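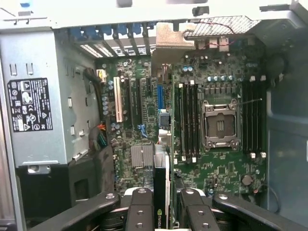
机器人拆装电脑的时候，人能不能把手伸进去帮忙？

要先让机器人停下来，确认它不会再动，人才能伸手。这是车间里排在第一位的规矩，大人也要遵守。

## 规矩写给谁看

Gasitz是一间修旧电脑的车间，墙上贴着31条规矩。有些写给人，有些写给编程序的人，让他们把规矩变成机器人的动作。机器人不会看墙上的字，它只按程序和传感器的信号做事。程序里没写“轻一点”，它就不知道要轻一点。

下面挑几条讲给你听。

## 第一条：先断电，再开工

电脑插着电的时候，里面的零件不能碰。开工前，工人要关机，拔掉电源线，再按一下开机键，让机箱里剩下的电放掉一些。

那个装着电源的金属盒子，谁都不许拆开。就算拔了线，它里面还可能存着电。机器人的程序里也有这一条：电源盒子附近的螺丝，只许动固定在机箱上的，不许动盒子自己的。

你在家里不要自己拆电脑。想看里面是什么样子，请大人来开。

## 第二条：用多大的力要事先定好

显卡是一块长长的电路板，插在主板的插槽里。主板是电脑里最大的一块电路板，别的零件大多接在它上面。

夹显卡的时候，力气太小会滑，力气太大会把板子压坏。人靠手上的感觉来调整，机器人靠的是数字。车间的做法是：

- 先用报废的显卡练习，找到合适的力；
- 把这个力写进程序，再定一个上限；
- 一碰到上限，手指马上停住，不再加力；
- 停住以后等人来看，不许自己接着试。

最后一点很重要。插槽的一头常常有个小卡扣，没有松开的时候，显卡是拔不出来的。如果机器人一直用力拔，插槽可能会裂。

## 第三条：小心静电

冬天脱毛衣，有时会听到“啪”的一声，那就是静电。对人来说只是麻一下，对芯片来说却可能是大麻烦，有的芯片会因此坏掉，而且从外面看不出来。

所以工人要戴一种腕带，上面连着一根线，把身上的静电导走。机器人的手指也要接地，意思差不多。腕带每天早上9点检查，测不过就换一条。

## 第四条：有些地方不能碰

处理器是电脑里负责计算的芯片，它的插座特别娇气。有的插座里面是一片很细的触点，弯了一个，电脑就可能开不了机。

编程序的人会在插座四周划出一块“禁区”。机器人搬别的零件时，手指要绕过去，不能从禁区上面低低地经过。掉下一颗螺丝也要停工，找到了才能继续，因为螺丝是金属的，留在主板上，通电时会出事故。

## 第五条：停止按钮要够得着

每台机器人旁边都有红色的停止按钮，按下去，机器人就不动了。车间规定要装2个，一个在工作台前，一个在门口。按钮前面不许堆箱子，也不许挂衣服。

谁都可以按停止按钮，不用先问别人。按错了也不会挨批评。不过，想让机器人重新动起来，就没有这么随便了：要由负责的工人看过周围，确认没有人的手在里面，再到指定的地方启动。把按钮拔起来，机器人也不应该自己动。

## 第六条：做过的事要记下来

机器人每拆一个零件，都要留一条记录：拆的是什么，用了多大的力，中间有没有停过。去年Gasitz一共留下了3,267条。

工人看记录，是为了找毛病。有一阵子，机器人拔显卡时老是停下来。大家翻了记录，发现停的位置都一样，后来才知道是程序里写的卡扣方向反了。改过来以后，又拿报废的显卡重新试，试好了才让它继续干活。改过程序就要重新试，这也写在墙上。

## 几个词的意思

**接地**：用导线把多余的电引到大地里去。

**传感器**：帮机器器感觉外面的零件。有的能“看”，有的能测力。

**上限**：最多只能到这里，不能再多。

**禁区**：不许进去的地方。机器人的禁区一般看不见，是写在程序里的。

## 到车间参观时

Tramdale的小学每年二月会来参观。进门以后请这样做：

1. 站在黄线外面，长头发扎起来。
2. 不要把手或者玩具伸过黄线，机器人停着的时候也一样。它可能只是在等下一个指令。
3. 想摸零件，可以去门边的桌子，那里放的都是报废的显卡和内存条。摸完要洗手。
4. 看到有东西掉在地上，不要捡，告诉带队的老师。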